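Subtitles drifting out of sync halfway through a movie, how do you fix it?
Posted 2025-09-08 in Home Viewing

trultska_fan
I've been slowly working my way through old concert films and music dramas this summer, and I finally got hold of Drernach, the one about the accordion band that tours the coast in a bread van. I've wanted to see it for years! The problem is the subtitles. They start out fine, and then by the time the band gets to the big harbor show they're so far behind that people are singing one thing and I'm reading the argument from the scene before.

I'm watching the file I bought from the Claleo store, playing it off my laptop into the TV. I tried pushing the subtitles forward by 6 seconds, which fixed the harbor show but wrecked everything after it. I also restarted the laptop, because that's what I do with everything. Same thing.

It's a real shame, because the parts I could follow were great. The lead is so good in the rehearsal scenes, and the sound is huge even on my little speakers. I've got friends coming over to watch it with me and I'd love to have it working by then. 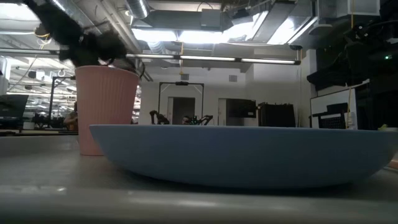
Šimkus
A delay that keeps growing is almost always a frame rate mismatch. Your subtitles were timed for a version that runs at a slightly different speed, so shifting them by a fixed amount only lines up one spot. You need to stretch the whole file.

Get any free subtitle editor and open the subtitle file next to the movie. Find the first spoken line and the last spoken line, note when each one really happens, and use the option usually called "point sync" or "sync two points." It will spread the correction over everything in between. Save it under a new name so you still have the original.

If it's still off after that, check whether the drift is gradual or comes in one jump. A jump means your copy has a scene the other one doesn't (or the other way around), and then you have to split the subtitles at that point and shift only the second half. I seem to remember a longer cut of Drernach with an extra song before the harbor, around 11 minutes more, so I'd look there first.

cheap seats
I just turned them off. The songs carry it and you can tell who's mad at who. The ending drags anyway if you ask me, they should have stopped at the harbor.

trultska_fan
OK, it was the jump! I did the two point thing first and it got close, but then I skipped around and found the place, right after the van breaks down — there's a whole song in mine with no subtitles at all. I split it there like you said and moved the rest, and now the harbor show lines up. Still no words for the extra song, so if anybody has those, please send them my way. And I don't agree about the ending, I cried.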